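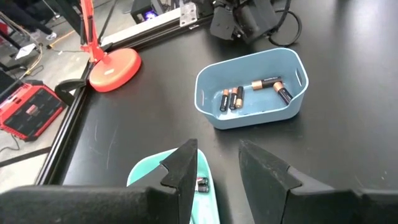

A robot that moves batteries from one tub to another has solved a problem that did not exist before the robot was built, one reader of the Dekville workshop's newsletter objected, and the remark has followed **Mumo** ever since. It is quoted on the project's own wiki, under the heading "Objections", with no answer beneath it.

**Mumo** is a home-built sorting arm developed at the shared workshop in Dekville. It is meant to pick up small household objects, chiefly AA batteries, with a two-fingered gripper and to place them in plastic containers on a table. The plans are free to copy. Its makers describe it as a low-cost robot that can be assembled and trained by people with no engineering background, a description that has been disputed.

## Background

The project grew out of a battery collection point in the workshop's entrance. Members were leaving used and part-used cells in whatever container was nearest, and sorting them was an unpopular job. An early proposal called for a sloping chute with slots, to be made from scrap wood. It would have cost very little. It was dropped in favour of an arm, and the workshop's records give no reason beyond a note that the arm would be "more useful to more people".

The first arm was put together in November and could not lift a battery. Its joints sagged when it reached forward, a fault the build notes first put down to software and later to screws that had been left loose. A heavier version followed, and this is the one usually meant by the name.

## Design

### Gripper

The black fingers are wedge-shaped, with a stepped notch near the tips. They follow a pattern published by Vakulenko, a small supplier of printed parts for hobby machines, with changes made at Dekville. The notch is said to help with thin or rounded objects. No test of notched fingers against plain ones has been published by either party, so the claim rests on the opinion of those who use them.

A camera at the wrist looks out between the fingers. It gives a close view of whatever is about to be gripped, but the fingers themselves block part of it, and an object directly beneath the gripper can be hidden at the moment when it matters most.

### Table

The work is done on a glossy black top set in a black frame, with a rail across the back for mounting plates and brackets. The choice of surface has been criticised more than any other part of the build. Glossy tops throw back light, and the batteries in regular use have black bodies with copper-coloured ends, so that a battery on the bare table offers the camera little besides its end to go by. Supporters reply that a machine which only works on a white sheet is of no use in a kitchen. Both points can be true, and neither has been tested.

A red-orange desk lamp stands on the table itself. The build guide treats the lamp as part of the machine and tells readers to leave it where it is once training has begun. Critics have taken this as a sign that the arm learns the lighting as much as the task.

### Containers

A mint-teal tray and a light blue bin with an oval handle hole are used in the standard exercise. Neither was made for the purpose. Batteries are placed in them by hand, at odd angles and sometimes touching, and the arm is expected to separate them. Cells lying side by side are the harder case - a finger has to fit between them, and often there is no room.

## Training

Mumo is not programmed step by step. A person guides it through the movement many times, the recordings are stored, and a model is trained on them. The guide recommends 100 recordings for a first attempt. It does not say where this number comes from, and builders elsewhere have reported that it is too low once the containers are moved.

The recordings are slow to make. The guide gives an afternoon as the time needed, but its own log shows sessions broken off for cable faults, a slipped clamp and a camera that had turned in its mount. None of this is counted in the stated cost of the project, which covers parts only.

## Claimed results

The workshop's main report, dated October 15, 2020, covers 241 attempts to move one battery from the bin to the tray. It calls the outcome "reliable in normal conditions". Three weaknesses in the report are often pointed out:

- attempts stopped by hand before the gripper closed were left out of the total;
- a battery dropped on the rim of the tray was marked as a success if it fell inwards;
- "normal conditions" is not defined anywhere in the text.

The workshop has accepted the first two points and has said the wording of the third will be looked at. No revised figures have appeared.

A group in Maltmont built a copy from the published plans. It took three attempts to get the wrist to hold its position, and the finished arm handled single batteries fairly well but struggled with any that lay against the wall of the bin. The Maltmont builders also noted that the parts list left out the power supply. This was corrected, without comment, in the next version of the guide.

## Reception

Opinion among hobby builders is mixed. Mumo is widely liked as a first project, since the parts are easy to find and most mistakes are cheap to put right. As a sorting machine it has few defenders. It cannot tell a full cell from a flat one, which was the original complaint at the collection point, and there are no plans to add a tester.

The batteries in the entrance at Dekville are still sorted by hand. The chute has been proposed again twice, most recently with a drawing.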